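Fingers or Jaws? A Week of Dropping Things

I've been at Dodby since Monday with a Tromer hand on one arm and a plain Verbruggen two-jaw gripper on the other, and I've not had this much fun in ages.

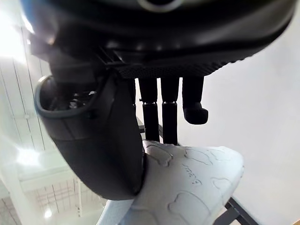 Start with the soft stuff, was Liesbeth Meijer's advice, as any old gripper can pick up a steel block and you'll learn nothing from watching it. Jozef Martens disagreed, loudly, and wanted blocks first so we'd have something to compare against.

We went with soft. The black hand gets its thumb against one side of a squashy white thing and the fingers come down from above, and the wrist camera looks straight up at the lot. I love that view! You can see where the thumb is pressing, though the palm hogs the top of the picture and I'd happily tilt the camera a bit further out.

The two-jaw gripper is dull by comparison – open, shut, done – but we logged 181 grasps with it before lunch on Wednesday, and it only needed its pads wiped. The hand wanted three recalibrations in the same time (the thumb drifts, and Koen Van Damme says a firmware fix is due in April).

Then there's money. The hand we had costs 3485 euros without the controller, and swapping it over took me 45 minutes with the cable routed wrong the first time. For boxes I'd buy the jaws. For slippers, sponges and anything puffy I'd want the hand, and I've asked Dodby if I can keep it until the new firmware arrives.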